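A Morning with the Robot Club at Gernville

16/08/2020

I had been meaning to get over to Gernville ever since May, when a letter came round asking whether any of us on the parish magazine would like to see what the young people at the Guerra Workshop were up to, and I am sorry to say it sat under the fruit bowl for a good long while before I answered it. They were very nice about it. Come whenever you like, they said, only not when the big doors are being painted, and bring a jumper.

The journey is easy enough if you don't mind buses. I took the number 33 from the station, which goes all round the houses (and past a very good bakery, of which more later), and got down at the old Vomari building. Those of you who have lived here a while will remember Vomari as the place that made blinds and awnings. The sign is still up over the side entrance, and the club has the long room at the back, up three steps and through a door you have to lean on.

I had pictured something rather like a school hall on a wet afternoon, with toys whizzing over the floor, and I was ready to be polite about it. It was much quieter than that! The club has been running for seven years, and the students, who are mostly sixteen or seventeen, go about things with the sort of calm I associate with people icing cakes. There was a kettle, thank goodness, and a tin of shortbread that went round twice before anybody let me near a table.

The summer project is called Grerura. I asked what it meant and was told it was the only name in the hat that everybody could live with. The aim is to have two arms bring a pair of parts together end to end, in mid-air, with no clamp or stand to help them. Put like that it sounds like nothing at all, and I said so, whereupon one of the girls handed me a pen and its cap and asked me to put the one on the other with my eyes shut and my elbows held out. I managed it at the third go, with ink on my thumb.

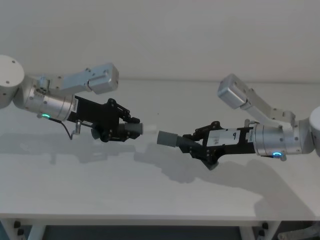 Words and photograph by the Visits Correspondent, Gernville and District Parish Magazine

The whole business turns on the two parts pointing straight at each other before they close that last little gap. One of them has a short white tip, and if it is a shade too high or too low it will catch the rim of its partner and push it askew, so the students spend an astonishing amount of time on getting the two grippers level. They move one arm by a hair, look, write something down, and move it back again. I found it oddly soothing to watch, rather like somebody else's knitting.

I asked about the little lights, one green and one blue, as I thought they looked cheerful, and got a long and patient answer of which I followed perhaps half. The "9" written on the label of the right-hand gripper I did understand, being a great labeller of jam myself.

There was some lively disagreement over whether both arms should move at once or whether one should hold still while the other comes to meet it. The younger ones favoured the first way, as it looks better. The older ones wanted the second and had three pages of notes to say why. They settled on trying each in turn and keeping a tally on the board, and I had to leave for my bus before it had got very far, so I can't tell you who was winning.

What I can tell you is that beginners are welcome from the autumn – you don't need to have done any programming, and there are spare notebooks if you forget yours. Parents may stay and watch from the bench by the radiator. The club would be very glad of a second kettle, and of any sturdy shelving that is going spare.

If you go, the side entrance is the one to use, and the bell needs a firm push. The bakery is two stops before Vomari on the left – I got off there on the way home and bought a cheese and onion slice, still warm, and ate it at the bus stop out of the bag.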